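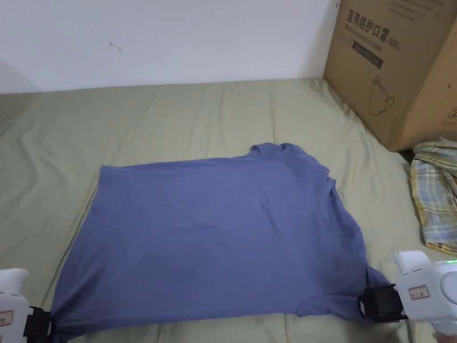

Skedero 핸드 그리퍼 키트, 넉 달 써 본 후기

2023년 11월 18일

빨래 개는 로봇을 집에서 만들 수 있다는 말을 나는 별로 믿지 않는다. 그래도 7월에 이 키트를 샀다. 손에 쥐고 옷을 집으면 그 움직임이 기록되고, 나중에 그 기록으로 로봇 팔을 가르친다는 물건이다. 양손용 한 벌에 443달러. 배송비는 따로 붙었고 판매처인 Nasr는 영수증을 두 번이나 잘못 보냈다. 제품 탓은 아니니 점수에는 넣지 않았다.

조립은 Guria 공유 공방에서 했다. 상품 페이지에는 "누구나 쉽게"라고 되어 있는데, 그 누구나가 누구인지 궁금하다. 한쪽을 맞추는 데만 저녁 하나가 갔다. 설명서 그림에서 링크 암의 앞뒤가 구분되지 않아 처음에는 거꾸로 끼웠고, 다 조인 다음에야 집게가 끝까지 닫히지 않는 걸 알았다. 다시 풀어서 끼웠다. 반대쪽은 40분 걸렸다. 요령이 생기면 할 만하다는 뜻이지만, 키트를 두 번 조립할 일은 보통 없다.

만듦새

흰 플라스틱 몸통은 생각보다 괜찮다. 모서리가 둥글어 오래 쥐어도 손바닥이 배기지 않는다. 문제는 검은 집게 쪽이다. 관절의 나사를 꽉 조이면 움직임이 뻑뻑하고, 반 바퀴만 풀면 좌우로 논다. 그 중간을 찾으라는 얘긴데 설명서에는 토크 값도 없고 "적당히"라고만 적혀 있다. 나는 결국 나사 고정제를 따로 사서 발랐다.

천을 집는 힘은 들쭉날쭉하다. 얇은 면 티셔츠는 끝단을 잘 문다. 두 겹이 되면 윗장만 따라오는 일이 잦고, 그럴 때마다 다시 펴서 처음부터 해야 한다.
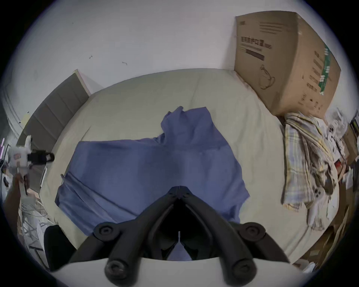

침대 시트 위에서 하면 더 까다롭다. 바닥이 푹신하니 집게가 눌리면서 시트까지 같이 물어 버린다. 딱딱한 작업대에서는 이런 일이 훨씬 적었다. 그런데 홍보 영상은 하나같이 매끈한 탁자 위에서 찍었다. 집에서 빨래를 탁자에 펴 놓고 개는 사람도 있겠지만 나는 침대에서 갠다. 그러니 내 기준으로는 침대에서 되어야 되는 것이다.

무게도 한마디 해야겠다. 한 손으로 잠깐 들 때는 가볍게 느껴진다. 양손에 하나씩 쥐고 허리를 굽혀 옷을 펴고 접기를 반복하면 얘기가 달라진다. 나는 손목이 먼저 항복했다. 손목 받침이라도 하나 넣어 줬으면 좋았을 텐데 그런 건 별매 목록에도 없다.

기록용 프로그램 Gukau

키트에 딸려 오는 프로그램이다. 설치는 잘 된다. 거기까지가 칭찬이다. 기록 도중에 한쪽 그리퍼의 연결이 끊겨도 경고가 뜨지 않는다. 저장하고 열어 봐야 오른손만 움직이고 왼손은 허공에 멈춰 있는 걸 알게 된다. 티셔츠 접기를 68번 기록했는데, 양손 데이터가 처음부터 끝까지 멀쩡하게 남은 것은 29번이다. 절반이 안 된다. 업데이트 한 번 뒤로 조금 나아진 느낌은 있으나 따로 세어 보지는 않았다.

화각은 넓어서 좋다. 대신 가장자리가 심하게 휘어서 침대 옆에 쌓아 둔 짐까지 다 들어온다. 배경이 어수선해도 학습에 상관없다는 게 Nasr 쪽 답변이었다. 근거를 달라고 했더니 답이 없다. 나는 아직 반신반의한다. 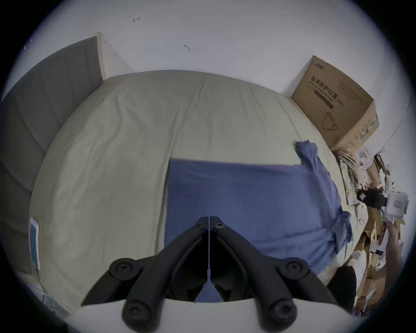

그리퍼 쪽에서 본 침대. 시트 위에 파란 천을 펼쳐 둔 상태.

프로그램 화면에서는 이런 장면을 실시간으로 볼 수 있는데, 노트북이 조금만 오래되면 화면이 손보다 눈에 띄게 늦다. 화면은 끄고 옷을 직접 보면서 하는 편이 낫다. 다만 집게가 화면 아래 가운데를 꽤 차지하니까, 나중에 돌려 볼 때 천의 어디를 물었는지 집게에 가려 안 보이는 순간이 생긴다.

그래서 로봇이 빨래를 갰나

아직이다. 멀쩡한 기록으로 공방에 있는 팔을 돌려 봤는데, 소매를 찾아가는 것까지는 그럴듯했다. 집는 위치가 번번이 손가락 한 마디쯤 빗나갔다. 기록이 모자란 건지, 헐거운 관절 때문에 기록된 위치가 틀어진 건지 나는 구분할 방법이 없다. 제조사에 물으면 더 많이 기록하라고 한다. 늘 그 대답이다. 얼마나 더 하면 되느냐는 질문에는 "작업에 따라 다르다"고 했다.

공평하게 말하자면 값이 몇 배인 완제품을 써 본 적은 없다. 거기서도 같은 문제가 날 수 있다. 그리고 천을 다루는 일이 원래 어렵다는 것쯤은 나도 안다. 그렇다면 상품 페이지에 수건 개는 로봇 그림을 그렇게 크게 걸어 두지는 말았어야 한다.

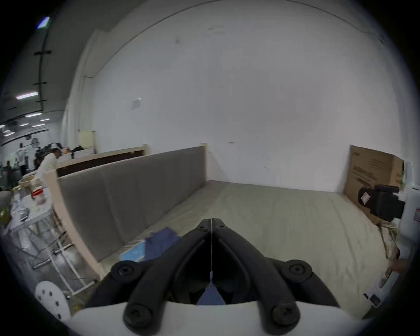
살 만한 사람, 말려야 할 사람

공방이나 동아리에서 기록 작업 자체를 배우고 싶다면 나쁘지 않다. 부품을 낱개로 살 수 있고, 집게 끝은 직접 출력해서 바꿔 끼울 수 있다. 나도 끝에 얇은 고무를 덧댄 다음부터 윗장만 집히는 일이 줄었다.

집안일을 덜고 싶어서 찾아온 사람이라면 사지 않는 게 좋겠다. 지금까지 이 키트 때문에 내가 직접 갠 티셔츠가 그 전 몇 년 동안 갠 것보다 많을 것이다.

별점은 다섯 개 만점에 두 개 반. Gukau가 연결 끊김 경고만 제대로 띄워 줘도 세 개 반으로 올릴 생각이 있다. 다음 업데이트가 나오면 같은 티셔츠로 다시 기록해 보고 이 글 밑에 덧붙이겠다.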